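I'm Naima Belhaj, and this README goes with the Koreck play-kitchen episodes. Please read the part about the gripper stall before you train anything on them! I know everybody skips straight to the loading snippet (I do it too), but a chunk of this data was recorded while something was wrong with the arm's force limit, and the files look perfectly normal from the outside.

# koreck-kitchen

Teleoperated and scripted episodes of one arm working at a toy kitchen. Mostly cabinet door opens and closes, plus some reaching toward the handle and backing off again. The scripted runs use Rinton, our little motion scripting tool, and the hand-driven ones go through Gendisik, which is the teleop client. If you've used either before, you already know where the logs end up.

## What's in the folder

- `episodes/` has everything, good and bad, one folder per episode
- `episodes/*/states.csv` is joint positions, gripper opening and commanded force
- `episodes/*/notes.txt` is whatever I typed at the time (sometimes one word, sorry)
- `faults/` holds the controller logs from the bad stretch
- `splits/clean.txt` is the list I'd use
- `splits/all.txt` is the list I'd use only if you're studying the fault

There are 900 episodes in `all.txt`. Of those, 38 are marked `fault` and another 42 are marked `suspect`. Neither group is in `clean.txt`. More on the difference between those two labels further down, and it does matter.

## The gripper stall

So, the short version. The gripper would close on the cabinet handle, report that it had reached its target, and then keep squeezing. The controller thought it was done. The fingers were still drawing current. And when the script told the arm to back off, the gripper didn't open, so the arm pulled on the door with a closed hand until the door was at the end of its travel, and then it kept on pulling.

The first time I saw it I figured I'd written a bad waypoint. I went back into the Rinton script and moved the retreat point closer, and the next run was fine, and I patted myself on the back and carried on. That was a mistake! The fault was intermittent, so any change I made looked like a fix for a while. I lost most of an afternoon that way, changing one number, getting a few good runs, and then hearing that awful creak again.

The loudest one shifted the whole kitchen toward the arm before I got to the stop button. My hand was on the desk and not on the button, which is against our own rules, and I'm putting it here so the next person takes the rule more seriously than I did.

What finally gave it away was the log. In a healthy close, the commanded force goes up, the fingers touch, and the force drops to the hold value. In a stalled one the drop never comes. The line just stays flat at the top until somebody kills it. Once I knew what to look for I could pick it out in seconds, but you have to plot force against gripper opening, because either one alone looks fine. 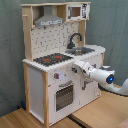
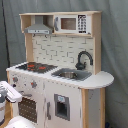 The cause was a config file. We'd updated the Msimang controller package in September, and the update changed where it reads the force cap from. Our cap was still sitting in the old file, all nicely commented, and nothing was reading it. The controller fell back to a default of up to 40 newtons, a lot more than a toy door handle needs, and the open command got queued behind a hold that never finished. Whether the hold finished depended on how squarely the fingers landed, and that's where the "sometimes" came from.

I'd love to say there was a warning. There was one! It was printed at startup, in the middle of a big block of other warnings that we'd all learned to scroll past.

## What we changed

1. The force cap is in the new file, and the launch script reads it back from the controller and refuses to start if the value doesn't match.
2. Rinton waits for a confirmed open before any retreat move. If it doesn't get one, it stops the arm where it is and beeps at you.
3. Gendisik shows the live gripper force in the corner of the window. It's ugly. Leave it on.
4. The startup warnings got cleaned up so a new one stands out.
5. Whoever is running the session keeps a hand on the stop for the first few closes after any update, including the tiny ones.

If you get the beep, don't just clear it and rerun. Hit stop, open the gripper by hand using the release, check that the door still swings, and write down what the script was doing. I'd also look at the handle screws, since they worked loose on me twice during the bad stretch, and a wobbly handle gives you force curves that look a lot like the fault.

## `fault` versus `suspect`

`fault` means I can see the stall in the log. The flat line is there, the open command was late or never came through, and I'm confident about it.

`suspect` is fuzzier. Those episodes came from the same sessions, and they ended okay, but the hold took longer to settle than it should have. Some are probably fine. A few might be stalls that let go by themselves. I tried to sort them and kept changing my mind depending on how much coffee I'd had, so I left them as one pile. If you come up with a decent rule for splitting them, send it over and I'll add a column.

One thing I'd really ask you not to do is train a grasp policy on `all.txt` with the success flag as your label. The flag only checks whether the door ended up open, and in plenty of the stalled runs the door did end up open, because the arm yanked it. By that measure, yanking is a great strategy. I found this out with a small policy of our own that got very good at pulling very hard, and we did not let it near the kitchen for long.

## Loading it

Nothing fancy. Read the split file, loop over the names, load `states.csv`:

```
from pathlib import Path
import csv

root = Path("koreck-kitchen")
names = (root / "splits" / "clean.txt").read_text().split()

for name in names:
 with open(root / "episodes" / name / "states.csv") as f:
 rows = list(csv.DictReader(f))
```

The columns you want for the fault are `grip_open`, `grip_force_cmd` and `grip_done`. Gripper opening is in millimeters. Force is in newtons. `grip_done` is what the controller claimed, so take it with a grain of salt in anything outside `clean.txt`.

## Known gaps

- There's no measured force, only commanded. The motor current is in the fault logs, but I never lined it up with the episode clocks, and the two drift apart over a long session.
- `notes.txt` is missing for a bunch of the early scripted runs. I hadn't started keeping notes yet.
- The retreat point changes partway through the bad stretch, thanks to my "fix" above. The value used is stored in each episode's Rinton script, so check it before you compare timings.
- Everything was done at one kitchen with one gripper. I have no idea how the stall would look on a different hand.

## Changes

**Friday, January 17, 2025**: added the `suspect` label, rebuilt `clean.txt` without those episodes, rewrote the stall section. If you downloaded the splits before this, please grab them again, because the old `clean.txt` still had the suspect ones in it.

Earlier version: first upload, fault labels only.

Questions and corrections can go in the issue tracker. Put the episode name in the title if you can, and attach the force plot if it's about a stall.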